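Two weeks with the Atlow hand grippers

June 27, 2018

I promised in my last post that I would write about the Atlow pair, and several of you have reminded me, so I will try to be fair. The kit was ordered from Benmoussa in December, and it came in one box with two hand grippers, the cables and a thin manual. I paid for the full kit myself.

The fingers are the part I like the most. They are thick, the tips are pointed, and when the jaws are open there is a lot of room between them. 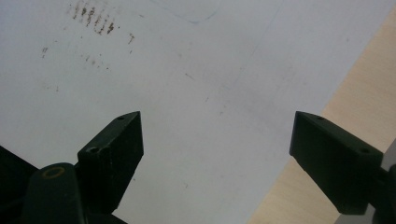
Jaws open over the paper.

The weight is less pleasant. After 50 repetitions my wrist wants a pause, and after 100 I make mistakes that I did not make in the morning. The manual recommends to stop every 5 minutes, and I think this is good advice. I learned also to put the cables on the outer side of each arm before starting.

Reaching into a box is the exercise where I changed my opinion about the kit.

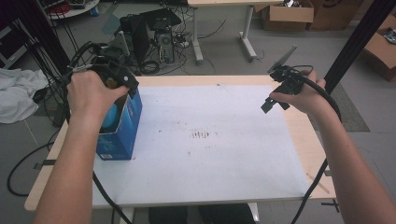

With one hand it is slow in the beginning, for the reason that you must learn how deep the tips go. I kept a small notebook, and on my best day I had 61 good grasps. With the older Stilldale model I never came near to this number.

The price is still high for a private person. Hirkwood sells a single gripper for less, but I have not tried it yet.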